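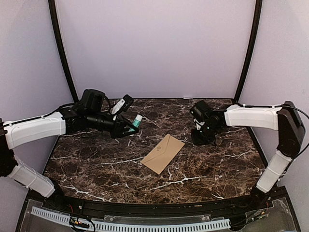 I quit being available on a Tuesday-night kind of whim, which is a silly way to change your life, but there you go. For eleven years I had been the person at Hurkholm who answered. Emails, texts, the phone at dinner, the phone in the bathroom (sorry, Mom). Then last December I took a week off and couldn't work out what to do with my hands. I sat in the kitchen and stared at the counter, which is dark brown with a marbled pattern, much like the tabletop in the photo, and I traced the veins with a finger until the coffee was gone. It took me most of a morning to notice I was enjoying myself.

My friend Debora Pagano had been after me for ages to try this. She left Jenden at 41, moved to a rental out past Morgan for 675 dollars a month, and took up being bad at the cello. I thought she had lost it. I drove out to see her with my laptop on the passenger seat, buckled in like a toddler, and she put it in the linen closet and shut the door.

So when I got home I made a few rules. No mail after six. One whole day a week with no plans at all - not even fun ones, because I can turn a picnic into a project faster than anyone I know. The first month was awful! I came back from one of those empty days to more than 670 unread messages, and I read every single one standing up in my coat. Four of them needed me. One of those was about a parking pass.

My mother thinks this is all a phase. She ran a dry cleaner's for 28 years and closed for Christmas and funerals, and when I told her I'd spent a Saturday lying on the rug listening to the neighbors argue about a hose, she asked if I was sick. I get it. I still feel a little flutter of guilt around two in the afternoon, and sometimes I get up and wipe something just to calm down.

I did turn down the Fimstead promotion in the spring. It would have meant another 1,875 dollars a quarter and a second phone. I said no, went out and bought a plum tree, and I still haven't decided where to plant it.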